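About Vidden Enclosures

Vidden assembles small electrical enclosures for building controls, pump panels and outdoor lighting. Heriberto Sotelo started the company in a rented unit on Restrepo Street with one bench and a drill press. We now occupy 9,000 square feet of the same block and ship 2,000 finished boxes in a normal month.

What we build

Most of our work is plastic junction boxes fitted with a single circuit board. Customers supply the board or we order it to their drawing. We cut the cable entries, fit the gasket, mount the board, close the lid and label the box. Metal enclosures are accepted in the smaller sizes only.

The two standard lines are:

Dredis — wall-mount boxes for indoor controls, minimum order 300.

Vudby — gasketed boxes for outdoor use, minimum order 400.

Custom work is quoted per drawing. Send the hole pattern with dimensions taken from one corner of the box, in inches or millimeters, and mark which face is the top. Drawings dimensioned from the centerline are redrawn at our end and returned for approval before cutting.

How a box goes together

Parts are checked against the job sheet before anything is opened. The gasket is seated by hand pressure, starting at a corner, and must lie flat with no twist. No adhesive is used unless the drawing calls for it. Boards are held by the edges. Lid screws are started by a few turns each, then tightened in a diagonal pattern to the torque on the sheet. A lid that rocks on its rim is taken off and the gasket is reseated.

Wilson Condori runs the assembly floor and writes the job sheets. Changes to a sheet go through him, including changes of screw length.

The parts of a small job at the bench are an open gray box, its white rubber gasket, the matching lid and a green circuit board.
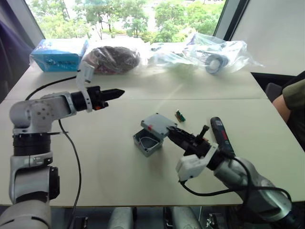
Orders and visits

Quotes are returned by email. Samples of both standard lines are available on request, with or without cable entries cut. Visitors are welcome in the mornings by appointment — use the side entrance and ring for the assembly floor. The shop closes for stock count at the end of October, and orders received during the count are entered when it is finished.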